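**Lillitz wrist camera kit: worth $485?**

**tgazi**
Has anyone bought the Lillitz wrist camera kit? Zemaseck lists it at $485 with bracket and cable. I want it for tool picking on a two-finger gripper. The Janevski unit is $879 and I'd like to avoid that.

**haldane_i**
I've had the Lillitz since November. The bracket is solid and setup took an evening. Software is basic. It does the job.

**pichon_t**
I sent mine back. Too much blur once the arm moves. If you're picking off a rack, pay for the Janevski.

**haldane_i**
Did you change the exposure? The default is far too long. I also slow the arm down for the last part of the approach.

**pichon_t**
I did, and then it was too dark. I shouldn't have to add lamps to a $485 kit.

**apoulain**
Both of you have a point. I use mine on pliers hung on a pegboard. On default settings, with the arm moving, I get this:

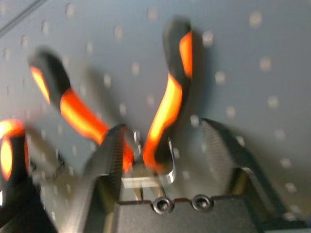 I stop the arm short of the hook, wait, and take a second shot before closing. That adds 3 seconds per pick. Fine for me, no good on a fast line.

**tgazi**
3 seconds is OK here. Does the cable hold up?

**apoulain**
So far, yes. I'm past 3,000 picks on the original.

**pichon_t**
Check the return terms first. Zemaseck kept my shipping.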